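Wurnisard Robotics Club: your questions answered

Last updated December 2018

I get the same handful of questions every time we have a stall at the Cliston open evening, so I've typed up my answers. I'm in my second year of running the simulation side of the club, and I've left out anything to do with the wheeled robots (they have their own page, and their own very strong opinions).

Do I need to know how to code?

No! I'd written about ten lines of anything when I joined. If you can copy a line, change a number and see what happens, you're fine for the first few weeks. The people who already code usually get stuck on the geometry instead, so it evens out.

How much does it cost?

£25 for the year, and that covers the Tresommont trip but not your lunch on the day. If that's a problem just drop us an email, we don't make a fuss about it.

Is there a real arm I can play with?

Not on the simulation side, sorry. Everything we do is on screen. You build a kitchen, put an arm in it and try to get it to do something useful. The upside is that you can drop an egg as often as you like.

What is the Makris Cup?

It's our spring competition, held in April. Teams of two get a kitchen worktop with a jumble of things on it and 600 seconds of simulated time to tidy it. You get points for whatever ends up where it should be, and you lose them for anything on the floor. Eggs cost you double.

Can I enter on my own?

You can, but I'd pair up if I were you. One person watching the arm and one watching the log is a much nicer way to spend an evening than flicking between the two and missing everything.

Will it run on my laptop?

Probably, if it's not too ancient. Turn the shadows down first, then the texture quality. If it still crawls, use the machines in the lab, which are free most evenings except Thursdays when the film lot have them.

How many practice runs will I need?

More than 2,000 if you're training something to learn the job by itself, and you leave those going overnight. If you're writing the moves by hand it's far fewer, but you'll be sitting there for every single one, so bring biscuits.

What sort of thing will I be working on?

Mostly clutter. The kitchen I've been using lately has a marble worktop with a couple of spatulas, two brown eggs, a roll of kitchen paper and a little blue thing lying flat towards the back. The arm comes over from the left with its gripper pointing down. Spatulas are my nemesis, by the way. They're thin, they lie almost flush with the surface, and the handle is never at the angle you planned for.

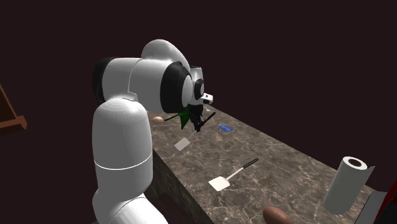 How do I join?

Come along to any Cliston session and say you're there for simulation, or fill in the form on the main club page and I'll write back with a login.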